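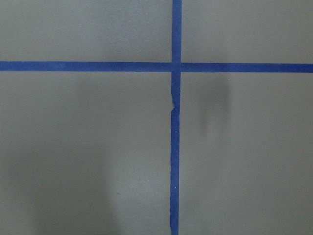 Trnka Plate Set: README

Hi! If you've found this folder on the shared drive, you're probably either new to the club or trying to train something on our data (hooray, please do). I'm Marlina Wibisono, I look after the plate set, and this is my attempt to write down everything I keep answering in the group chat. It's a bit long. Skip to "Loading it" if you just want files.

What's in it

Trnka is our robotics club's set of short recordings of one arm moving dishes from one tape square to another. We started it in February for the Cukevby student challenge, where every team gets the same job: clear a plate from a square the judges pick and set it down in another square. The full set has roughly 4000 episodes. 3000 of those are for training and the rest are for you to test on, and please keep them that way! Somebody mixed the two folders once and our scores looked amazing for a week. We were very proud. Then we weren't.

Each episode has:
- video from a small wrist camera
- video from a fixed camera that looks over the workspace
- joint positions and gripper opening
- a start square and a goal square
- a one-line instruction somebody typed, typos included

The grid

We mark everything out in blue painter's tape. Squares are named from the side facing the arm base, letters going across and numbers coming toward you, so A1 is near the base on the left as you stand looking at the arm. I know the challenge handbook does it the other way around. There's a script called flip_names that converts, and you'll want to run it before you submit anything.

The tape is laid by hand, by whoever has the steadiest hands that evening, and we patch it when it gets chewed up. So don't treat the lines as a ruler. If your model needs real distances, use the numbers in the calibration file, which get measured again after each re-taping. If your model only needs to know "is the plate in that square," the lines are fine.

A plate counts as being in a square when most of it is inside. It can hang over a line, and lots of ours do.

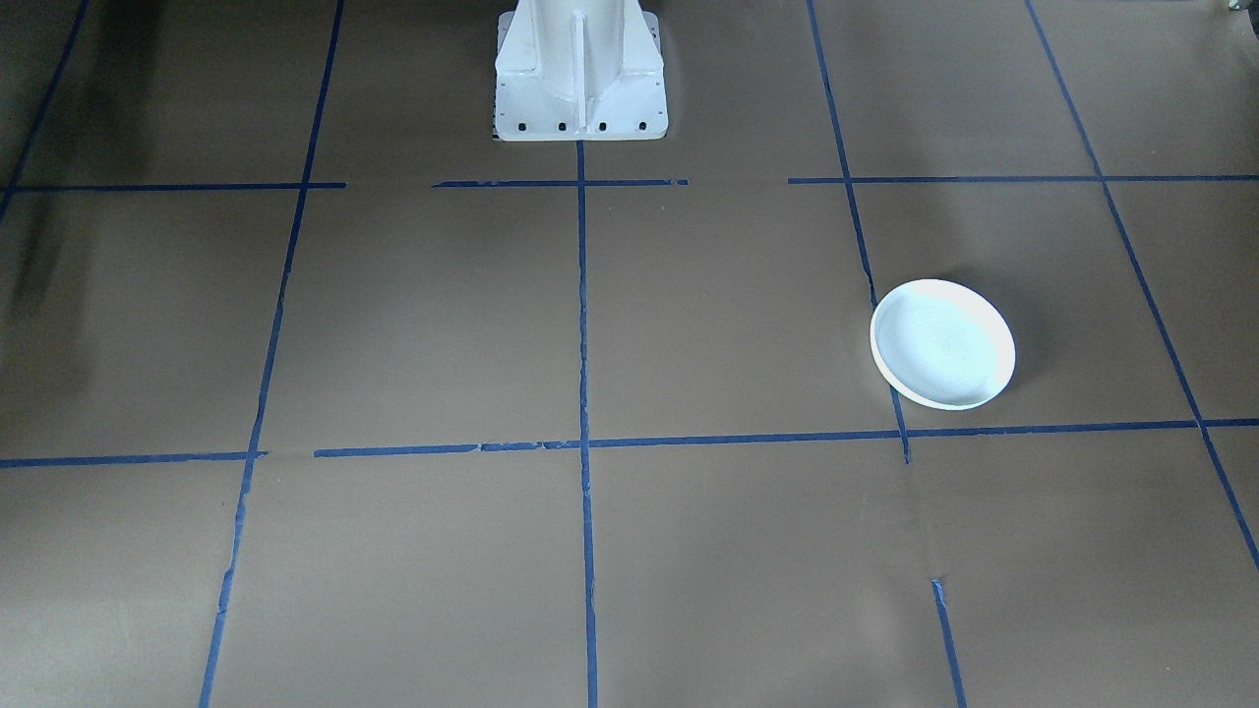 Early on we argued a lot about plates that land on a line, and for a while we threw those episodes out. I talked everyone into putting them back in, and I'd do it again. The judges won't set the plate down dead center for you, so why train as if they will? If you really want the tidy ones only, filter on the column called "centered" and you'll get a smaller set that trains faster and (in my experience) does worse on the day.

Who drove

All of it was teleoperated by club members with the Histov controller. The driver column has a short code for each of us, no names. New drivers did 5 practice runs before anything was saved. You can still tell a beginner, though: long pauses above the rim, then a sudden dive. I left those in too. There's a "smoothness" score if they bother you, but it's a homemade score and I wouldn't bet a pizza on it.

Loading it

Copy the whole folder, don't stream it off the drive, it's painfully slow. Then open load_plates and change the path at the top. It reads the Plalto episode format, so if you already have last year's cup project running, you can point that code at this folder and it should just work. Check that both cameras load before you start a long run. If the wrist video comes up and the fixed one doesn't, you've got the old reader and need to pull the new one.

Things I know are wrong

Shadows move around a lot. We recorded at all hours, and people walk past the lights.

The first 1000 episodes have a small time offset between the two cameras. There's a fix_offset option in the loader and it's switched off by default, which I keep meaning to change.

Some instructions say "dish" and some say "plate." Same thing.

A few episodes are labeled as successes when the plate was dropped from a little too high. It ended up in the right square, so the rule says success, but I wouldn't want that plate to be mine!

Using it

Anyone in the club can use it for anything. If you're on another challenge team, ask me first. I'll almost surely say yes, I'd just like to know who has a copy so I can tell you when the labels get fixed. Found a bad episode? Add its number to bad_list with a few words about what's off, and leave the file where it is.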